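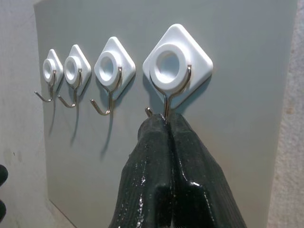 Chapter 2: Hanging Things Up

Jozefína Rusnák and Dalibor Štěpánek
21 December 2023

Search this book Go Contents Index

Start with walls, not cupboards. Most small homes run out of shelf long before they run out of wall. A towel on a chair back takes up a chair. A towel on a hook takes up nothing you were using.

This chapter: stick-on hooks. No drill, no plugs, no dust. Screws come in the next one.

2.1 What a stick-on hook is

Two parts. A base plate, flat, with the adhesive behind it. And the hook proper, which carries the load. The four at the head of the chapter have white plastic plates, set point-up like diamonds, a raised ring in the middle of each and a wire hook coming out below. Other makes differ. Round plates, square plates, all-plastic hooks. Same idea.

Look at how far the wire stands out from the panel. Matters more than people think. The further out the load hangs, the harder it tries to peel the plate off from the top. A thin tea towel, no trouble. A winter coat on a long hook, trouble by October when everyone gets their coats out again.

Key terms: base plate, peel, shear, load, reach.

Shear is the pull straight down the wall. Peel is the pull away from it. Adhesive copes well with the first and badly with the second.

2.2 The surface

Smooth and flat is what you want. Gloss paint, glass, glazed tile, a smooth painted panel. Rough plaster is poor, the glue only touches the high spots and the rest is air. Wallpaper holds until the paper lets go. Fresh paint: wait.

If the wall is rough, fix a smooth board to it first and stick the hooks to the board. Old trick, still good.

2.3 Setting out a row

Pencil line first, with a level. Mark the centre of every plate before you peel any backing. Gaps depend on what is going up. Keys can sit close. Bath towels need elbow room or they never dry, they just lean on each other.

Wipe down, let it dry properly. Press hard from the centre outwards. Then leave it alone, overnight at teh least. The packet will give a time and a weight, beleive the packet.

Exercise 2A. Choose a wall at home. List what would hang there. Weigh the heaviest item as it will really be hung, so a bag with its contents in, a dressing gown damp. In the Tamwood flat plan (see the appendix) the heaviest thing by the door was a shopping bag, 1620 grams full. The umbrella was 510. Which one decides the hook?

Related sections
Doors and the backs of doors
Screws, plugs and the Tichý kitchen
Rails and racks: the Dundel hallway
Taking hooks down without taking the paint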